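Workshop notebook, Geremgate, plant corner
Thursday, July

Started just after two. Very pleased with the corner today! The stars have stayed up on the walls, the clouds too, and with the blossom tree tucked into the back it feels like a tiny garden in a story book. Ruan Hlongwane wants it kept exactly as it is until the end of the month, and I'm all for that.

Job for the afternoon: the two succulents and the watering. I'd been reading up beforehand and had got myself quite excited about rosettes. They hold their water in those fat leaves, so the rule I've written inside the cover is a proper drink and then a long gap, never a daily splash. My big jug at home holds 1000 ml and I used to tip half of it over one poor plant. No more of that.
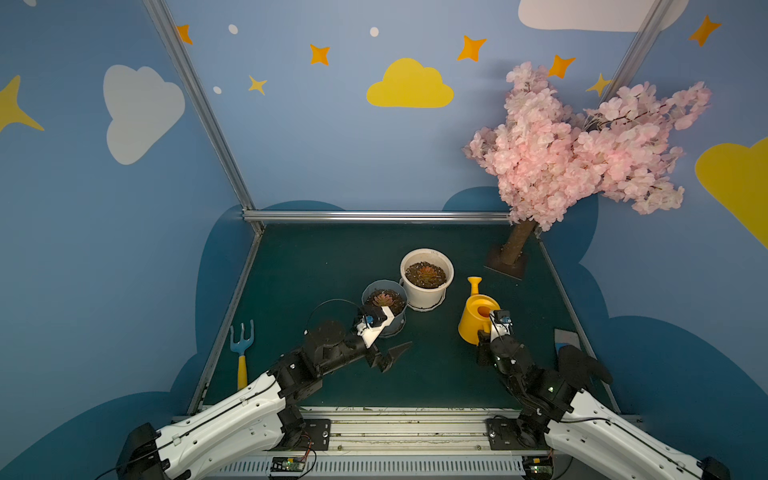 Plant corner, both pots, yellow can, rake and trowel on the floor.

Notes on the pots. I'm calling the greyish one Kakia and the white one Sibiya, which saves writing out "the front one, no, the other front one" as I did all through last month's pages. Kakia is the smaller and I like it enormously. The twist in the sides is lovely and it has its own saucer to match. Sibiya is plainer, with a good thick rim. I'd happily have a whole shelf of either.

Potting mix: the dark bag from the Nadar shop, stock number 2865 (writing it down because Catrin Kneath asked me twice and I couldn't find the receipt). It's crumbly and has perlite through it, the little white bits. I was worried it would be too rich for succulents. Marietjie Venter says to cut it with grit next time, one part to two, and I think she's right – there is still a lot of fine fibre in it and that hangs on to water.

The can is a joy. Big round handle, long spout, and bright enough that it can't get lost on a bench, even mine. Kamrul Kanagaratnam would rather water these from a narrow bottle with no rose on it, so the water goes to the soil and stays off the leaves. Fair point. I tried his bottle last week on my windowsill plants at home and it is very tidy, but slow, and it dribbled down my sleeve.

Also for the list: labels. I have 11 blank ones left in the drawer and a pencil that writes on them.
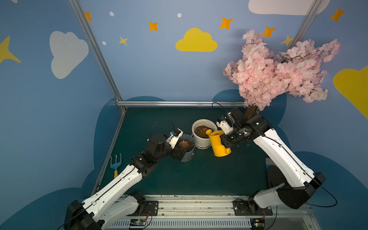
Leaves and colour

The rosette in Kakia is my favourite thing in the building at the moment. Sage green, going pink and reddish at the tips of the leaves. I looked this up over lunch and the blush usually comes with strong light or cool nights, so I'd like to try a brighter spot for a fortnight and see if it deepens. Turn the pot 90 degrees each Thursday so it doesn't lean. (I forgot this completely with the last lot and they all grew sideways like commuters looking for a bus.)

Reminder to self on angle: keep the spout low and close to the soil, come in from the side, and go round the plant. Pouring from high up digs a hole in the mix and throws perlite everywhere. Check the saucer ten minutes later and empty it if there's anything standing in it.
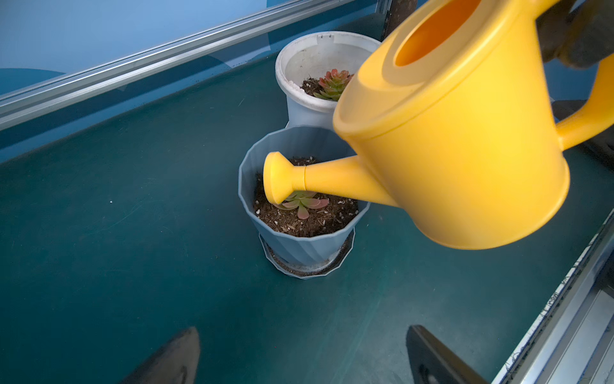
Deming Duan thinks the saucer should go altogether, at least over winter, and that a succulent is happier stood on a bit of gravel where the water can run straight through. Worth a try with one pot and not the other, so we can compare. I'd keep the saucer under Kakia and set up gravel for Sibiya, then look at both again when the mix has dried to a finger's depth.

Still to do: grit, labels, find a tray for the gravel. Ask Catrin if the small fork can live in this corner for good.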